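Home Session Walk-Through, Bedroom and Soft Goods
Filled in by Seon-mi Shin, with my comments as I went
Thursday, January 10, 2019
Sheet goes to: Ha-rang Bang, Plustell

Hi Ha-rang! You asked for the checklist with "a few notes" and you know me, so get a coffee. I did the whole sheet in order this time and didn't skip to the fun parts. Items marked OK really are OK. Items marked FIX are mine to fix unless I say they're yours.

Part A. Before picking anything up

A1. Hand tool, all plate screws snug. OK
I went over every one with the little driver from the Ekex kit. One took maybe a quarter turn. I'd like us to do this at the start of each session and again at lunch, because cloth work is gentle on the tool but all that opening and closing isn't.

A2. Fingers open and close without sticking. OK
Smooth all the way out. There was a bit of a squeak on the first few squeezes and then it went away by itself. I didn't oil anything (I remember what happened to the pillowcases in June).

A3. Finger edges checked for burrs. FIX
Run a cotton ball along both edges. If it leaves fluff behind, there's a burr. I got fluff on the left one. Sanded it lightly, tried again, a little less fluff. I'd call it usable for dark cloth and old towels, but please don't put it near anyone's good sweater until I've had another go with the finer paper.

A4. Lens wiped. OK
Use the cloth, please, and your sleeve stays out of it.

A5. Battery at start. OK
Full. The spare was full too, which has to be a first.

A6. Storage space. OK, barely
Room for 215 takes at the length we've been running. That was plenty for one bedroom, but it would not have covered the kitchen as well. Could somebody at Plustell clear the card before it goes back in the case? I had to do it on the bed with my laptop on my knees.

Part B. The room

B1. Household has said yes to this room, today. OK
Asked again at the door even though the form was signed. I always ask again.

B2. Walking path clear on the working side of the bed. OK
I walk backward more than I think I do, so I paced it out first with empty hands. Bags, shoes, cords, all of that goes against the wall before we start.

B3. Pets and small kids elsewhere. OK
None home.

B4. Personal things in view. Comment
This one always turns into a conversation, so let me just say how I read it. The rule is about papers, faces, mail, medicine labels and screens somebody could read. Everything else stays! Do wants rooms the way people live in them, and if I tidy up until the place looks like a hotel, the model learns hotels. So chairs keep their piles and the toys stay where they landed. What I do check is phones, every time, since a message can pop up in the middle of a take.

B5. Light. Comment
Bright from the window side, with a good part of the wall going pale. I left the curtain alone. We already have plenty of evening takes and I'd rather have the mix, but if Cemix bounces these for exposure, tell me quickly and I'll redo them with the curtain half drawn.

Part C. Doing the takes

C1. One object per take, placed by hand and let go. OK
Drop it and leave it. I catch myself fluffing the cloth into a nice graspable shape and that's cheating, so now I let go from elbow height and walk away for a second.

C2. Approach is slow and in one go. OK
Slow means slow. If you have to stop and think, finish the move anyway and mark the take. Half moves with a pause in the middle were the biggest reason for rejects on the last batch, and most of them were mine.

C3. Object stays in view between the fingers. OK
The black cloth on the red cover is a good test for this one, with that fat fold on its left side right ahead of the center rail.

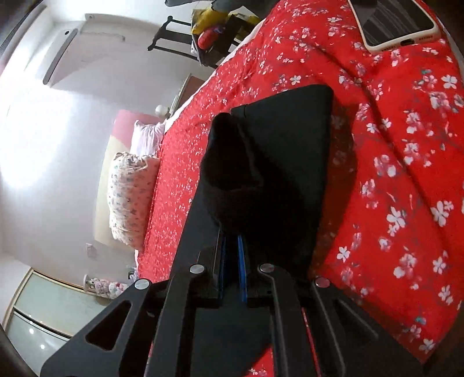 Issue 14, page 23

C4. Grab the cloth and leave the bedding. FIX
My weak spot! On a made bed the cover wrinkles up and it's very easy to pinch a bit of it along with the thing you came for. If the whole bed comes up with it, mark the take as a double grab and keep it. Please don't delete them. Do asked for those specially, so the system can learn what a bad grab looks like, and I think they're the most useful takes we make.

C5. Dark on bright, bright on dark, same on same. Comment
Dark on bright is done. Same on same is not, as there was only so much laundry I felt I could borrow. Could you pack a red towel for next time? Any old red.

C6. Phone check. Comment
A phone in a pale case was lying face up toward the far end of the cover. Nothing on it to read, only a dark screen with gray stripes, so by the sheet it passes. I'd still like the rule changed to face down or out of the room. Your call, but I'm voting for out of the room.

C7. Wrist and shoulder breaks. FIX
The sheet says every half hour and I did not do it, I got into a rhythm and my thumb paid for it. Bending over a bed is harder on the back than standing at a counter, so I'd make it every 20 minutes for beds and sofas. Sit on a real chair for the break too. Sitting on the mattress moves everything you just set up.

Part D. After

D1. Everything put back how we found it. OK
Mostly a matter of smoothing the cover and returning the borrowed clothes to the same spot.

D2. Tool wiped and closed before it goes in the case. OK
Fingers closed! I opened the case on Monday's session and they'd been left wide, jammed against the foam.

D3. Takes labeled the same day. FIX
Half of them. The rest tonight after dinner. The label list still has "sock" and "small garment" as separate choices and there are things in that pile that could be either one once they're scrunched up. I've been using "small garment" when I'm not sure. If Cemix wants it some other way I need to hear it before we get to the full 3,000, please, because I am not going back through them by hand.

D4. Anything broken, pinched or scratched. OK
No damage, no injuries, one grumpy thumb.

Overall: pass, with the burr (A3) to be finished before the tool goes out again, and the break times to be rewritten. I'll bring the finer paper home from the Ekex bench. Send the red towel.

Seon-mi

Reply slip, H. Bang: Read and agreed. Phones out of the room from now on, I'll change C6 on the master sheet. Breaks at 20 minutes for beds and sofas, yes. Still waiting to hear about the labels. Towel is in the case.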